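## 4. Where the fruit sits: bowls, baskets and benches in the Condonwood households

It would be easy to pass straight from how people buy their fruit to how much of it they throw away, and an earlier draft of this paper did just that. What changed our minds was the time we spent in people's kitchens. Again and again, when we asked about a soft pear or a leathery lime, the householder would wave an arm towards the place where it had been sitting and tell us about that instead - the corner that catches the afternoon sun, the bowl that was a wedding present, the basket too deep to see the bottom of. We came to feel that the resting place of the fruit deserved a section to itself, and we hope the reader will bear with us while we go through it at the pace our hosts did.

### 4.1 The households and the diaries

As set out in Section 3, 87 households in Condonwood kept a fruit diary for us. Each was asked to write down what came into the house, where it was put, and what became of it in the end, whether that was a lunch box, a cake, the chooks or the bin. The diaries were paper ones, with a pencil on a string, and they were meant to hang near wherever the fruit lived. Between them they gave us 3,032 entries that could be used. A good many others were charming but could not be coded ("gave it to Dad, ask Dad").

We treated a piece of fruit as "out" if it was kept anywhere in the open at room temperature, and as "in" if it was in a fridge, a closed cupboard or a cellar. Fruit that moved from one to the other was counted under the place where it spent its first night. This is a blunt rule and we know it. Several households moved their citrus back and forth with the weather, and one kept a careful rota of avocados that we could not do justice to in a table.

### 4.2 Citrus as the awkward case

Most of the fruit in the diaries had a clear home. Bananas were out, berries were in, and people were rather firm about both. Apples leaned towards the fridge in houses with children and towards the bowl in houses without, for reasons we take up in 4.4. Citrus was another matter altogether. Lemons and limes were bought for cooking or for drinks, seldom for eating out of the hand, so they had no obvious place among the snacks and no obvious place among the vegetables either. They ended up on windowsills, beside kettles, in the egg rack, and quite often loose on the bench, where they were picked up and put down again whenever someone wanted the space.

We have called this last habit "parking". A parked fruit is one that has been set down on a working surface with no container of its own, commonly within reach of a basket or bowl that could have held it. Parking is hard to catch in a diary, as the people who do it rarely think of it as storage at all. One grandmother, whose kitchen was otherwise the tidiest we saw, told us her limes were "just there for now", and her diary showed that "for now" could run to a fortnight.

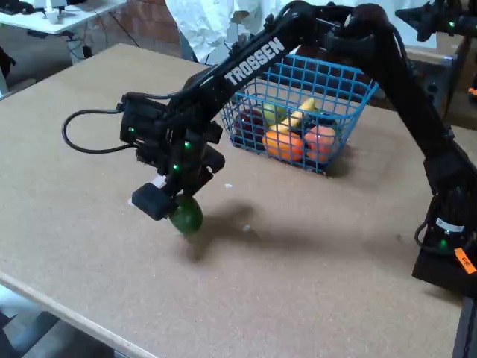
**Figure 3.** Green fruit held in a gripper just above a tan tabletop, with a wire basket behind.

Bernadette Coughlan, reading this part in draft, felt that we had been too hard on the parkers. Her point was that a lime on the bench is a lime you can see, and that in her own house anything that goes into the basket has more or less been said goodbye to until the next big clean. "You've written it up as a bad habit," she put in the margin, "when for some of us it's the only reminder that works. Ask them what they cooked that week and I think you'll find the lime in it."

We went back to the diaries with this in mind, and we are glad we did. Citrus that had been left on the bench was indeed more likely to be written down as used in a meal within the first few days. It was also more likely to be written down as "hard" or "dried up" if those first few days went by without anyone reaching for it. The two findings sit together quite comfortably once one thinks of the bench as a place of short attention. A fruit is noticed there while it is new, and then it slowly becomes part of the furniture, like the mail.

### 4.3 Containers

Containers came in every shape a second-hand shop could offer. For the sake of analysis we sorted them by two things only: whether air could pass through the sides, and whether a person standing at the bench could see every piece of fruit without lifting any. Wire baskets did well on the first count and unevenly on the second, depending on how full they were kept. Deep china bowls did poorly on both, though their owners were very fond of them, and we heard more stories about bowls than about any other object in the study.

In 16 households we asked whether we might swap the usual container for a shallow one of our own, a plain unglazed tray sold under the name Tufa. The families were kind enough to agree. We make no large claims from so small a group, and some of the trays were soon holding keys and batteries. Where the tray did stay in use for fruit, diary keepers wrote fewer entries of the "found at the bottom" sort, and several mentioned turning the fruit over as they walked past, something that none had mentioned before. A cloth liner, the Zurnotex, was tried beneath the fruit in a few of these homes. It made no difference that we could find in the diaries, although it was much admired for its colour.

### 4.4 Who moves the fruit

One matter we had not planned to look into, and which came up at nearly every kitchen table, was the question of who in the house does the moving. Fruit is bought by one person, put away by a second and shifted by a third who wants to roll out pastry. In larger households it was common for the diary keeper to have no idea how a mandarin had got from the basket to the top of the microwave. Children were often blamed, and were sometimes able to produce a good defence.

Houses with children tended to keep apples cold, and when we asked why, the answer was usually that a cold apple comes home from school eaten and a warm one comes home with a single bite in it. We have no measure of this beyond the word of the parents, but they were so much of one mind that it seemed wrong to leave it out. In houses without children the apples stayed in the bowl, partly for the look of them, and were eaten in the evening in front of the television.

The written prompts in the diary may have played some part here. A line at the foot of each page asked whether anything had been moved that day, and we suspect that the asking made people look. Readers who wish to use the diary in their own work should weigh this up before keeping the line in. The page layout was drawn up with the Lenalix form builder and can be changed without much trouble.

### 4.5 Limits of this part of the study

The diaries were kept through a Condonwood December, in warm weather and with visitors in the house, and both of these matter. Fruit softens faster in the heat, and a kitchen full of cousins is not an ordinary kitchen. Citrus in particular may have been used more freely than at other times of the year, what with the cold drinks. We would dearly like to see the same work done in a colder season, when the bench beside the stove becomes the warmest spot in the room and the windowsill one of the coolest.

We also relied on people's own words for the state of the fruit. "Soft", "a bit sad" and "past it" were all in common use and plainly did not mean the same thing from one house to the next. Section 5 describes how these were grouped for the comparison of waste by fruit type, and which of the groupings we are least sure of.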